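Folding and Sorting T-Shirts for Storage: Instructions for Residents
Nustley Residence Services
Last revised April 22, 2021

Purpose

These instructions set out the method used in the Nustley laundry rooms for folding short-sleeved shirts. The same method is taught at the Mabula and Stotatau houses, so that garments moved between buildings fit the same trays and shelves. Residents who prefer another method for their own drawers are free to use it. Shirts handed in to the shared linen store must be folded as described on this page.

Before You Begin

Fold only shirts that are completely dry. Check the seams under the arms and the ribbing at the collar, as these places hold moisture longest. Turn the shirt right side out and empty any pocket.

Choose a flat surface wide enough for the body of the shirt. A table is preferable to a bed, which gives way under the hands and leaves the fold uneven. Wipe the surface first. Dark shirts pick up lint very easily, and black cotton should be folded before towels or fleece are brought to the same table.

Laying Out the Shirt

1. Place the shirt on the table with the printed side down. If you wish to check the print for damage, lay it face up first and turn it over afterward.

2. Position the shirt so that the collar points to one side and the hem to the other. Most people find this easier than working with the collar facing away from them, particularly with large sizes.

3. Take the hem in one hand and the shoulder in the other and draw the fabric gently until the body lies smooth. Do not pull on the collar itself. Bring any sleeve or corner that has fallen over the side of the table back onto the surface before making the first fold.

4. Smooth the shirt once with the flat of the hand, working from the collar toward the hem.

Folding

5. Fold one side of the body inward, lengthwise, by a quarter of the shirt's width. Turn the sleeve back on itself so that it lies within the folded strip.

6. Repeat on the other side. The two edges should meet near the middle of the back. A small gap is acceptable; an overlap is not, as it produces a ridge that makes the stack lean.

7. Bring the hem up to just below the collar.

8. Fold once more in the same direction, then turn the shirt over. The finished bundle should be no more than 25 centimeters wide, or 24 for the narrow shelves at Stotatau.

Heavy shirts (over 200 grams) may be left at step 7 if the second fold will not lie flat. Place these at the bottom of a stack.

Sorting and Stacking

Set finished shirts at the back of the table, away from the area where the next one will be laid out. Light and dark colors should be kept in separate stacks - this applies to new red garments in particular, which can mark paler fabric if either is damp. Stack with the folded edge facing outward, so that a single shirt can be removed without disturbing the others.

The Pritutine trays kept beneath the counter are intended for folded items only. Do not use them for wet laundry or for carrying detergent. Fill each tray to the level of its rim and no higher.

Common Difficulties

The bundle opens when lifted. The last fold was too loose. Return to step 7 and press the air out with the forearm before continuing.

One side is thicker than the other. A sleeve has bunched inside the strip. Open that side only and lay the sleeve flat again.

A crease runs across the print. The shirt was folded while warm from the dryer and left under weight. Hang it for an hour and refold it - ironing directly over a print is not recommended.
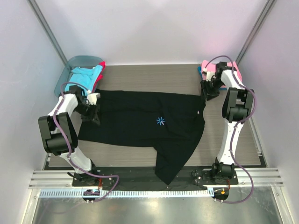 Long-sleeved shirts and sweaters are covered by a separate instruction sheet, available at the laundry room counter in each house. Requests for additional trays should be made at the same counter.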